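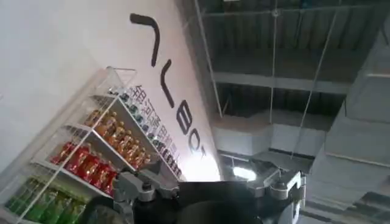 When I started to keep my bathroom and kitchen bottles in one place, I had no system, and every time I looked for the shampoo I found the vinegar. My friend Suha Khoury told me to sort by colour and forget the labels. I did not believe her. But a shop shelf does it so well — amber bottles in their own row, the red things together, the green ones lowest — and your eye goes there before you read any word. So in March I bought a narrow rack from Skokwood, 176 cm high, and gave one evening to it. I am still moving the soap.

Last updated: 11 November 2024
Print this page | E-mail this page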